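**The Manetti Slotted Work Table**

If you have ever tried to take a desktop computer apart on a kitchen table, with a bath towel under it and the screws wandering off toward the fruit bowl, you already know why we are so fond of this table. We at Salameh have been selling benches and work surfaces out of Plirnville for a good long while now, and the slotted aluminum table from Manetti is the one we keep steering people back to, whether they fix one PC a year or a stack of them every week.

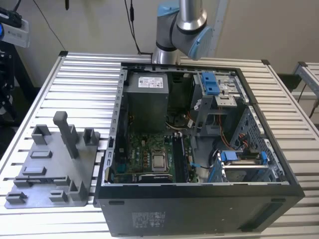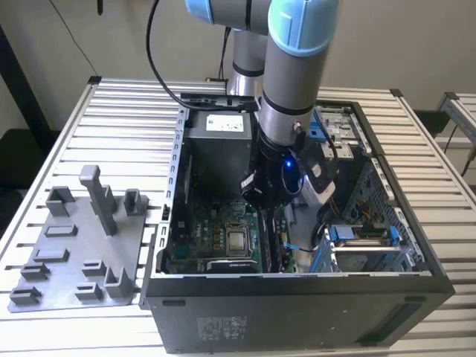
What you are paying for, mostly, is the top. It's built up from aluminum profiles laid side by side, and the grooves run the full length in nice even lines. Those grooves take standard slot nuts, so anything you can bolt, clamp or screw down can go just about anywhere along a groove and then be slid over a bit when you change your mind (and you will change your mind, we all do). A vise, a lamp arm, a parts tray, a flat plate with holders for the odds and ends — loosen, slide, tighten, and you're back to work.

It's also a good, honest height for computer work. A tower is easiest to service lying on its side with the panel off and the insides facing up, and that puts the motherboard a fair way above the tabletop. On an ordinary desk you end up with your shoulders around your ears. We set the standard legs a little low for this reason, and folks who mostly do small flat work, like laptops or bare boards, can ask for the taller ones at no extra charge.

**Size and choices**

The table comes in two lengths, 90 cm and a longer one we cut to order. The short one holds a full office tower with the contents of your parts tray spread out beside it, and it'll go through an apartment door without anybody having to take the legs off. If you like to keep the donor machine and the patient on the table together, get the long one. We've had more than a few customers buy the short one and come back for its big brother in March when they did their spring clearing out!

You can have it with or without the Plevon underframe, a lower shelf and crossbar that bolts between the legs. The shelf is handy for the box of spare power cords that every repair bench seems to grow. The crossbar makes the whole thing noticeably stiffer, and we'd nudge you toward it if your floor is old and bouncy like ours.

In the carton you'll find:

- the tabletop, already assembled
- 4 legs with leveling feet
- 40 slot nuts with matching bolts
- 3 hex keys (one of them is long, keep that one, it's the good one)
- a strip of rubber edging for the front, cut to length

**Putting it together**

Turn the top face down on a blanket, set a leg at each corner and run the bolts in by hand before you tighten any of them. Then flip it over with a helper. It's heavier than it looks. Get the feet level before you load it up, and go over the bolts again after the first week of use.

**Living with it**

Small screws do like to settle in the grooves. Some people find this maddening and some of us have come to rather enjoy it, as a screw in a groove stays where it fell and doesn't roll onto the floor. A magnetic wand fishes them out in a second. For dust and crumbs of old thermal paste, a soft brush pulled along the slots does the job, followed by a damp cloth. Please skip the abrasive pads, they leave dull patches that don't come out.

Do remember that aluminum conducts electricity. Don't power up a bare board sitting straight on the metal — put it on an insulating pad or on standoffs first. If you wear a wrist strap, the table can be tied to ground with the optional lug kit, and we're happy to talk you through where it goes. A thin silicone mat is a sensible extra too if you work on machines with painted cases you'd like to hand back unscratched.

**Ordering**

Short tables are normally on the shelf in Plirnville and can be picked up the same day. Long ones are cut when you order. Delivery is by our own van inside the county and by freight beyond it, and the van will carry it up one flight of stairs if you let us know ahead of time. Spare slot nuts, feet and edging are all sold separately, and we still stock leg bolts for the older Manetti tables with the square feet, so bring yours along if you're not sure which you have.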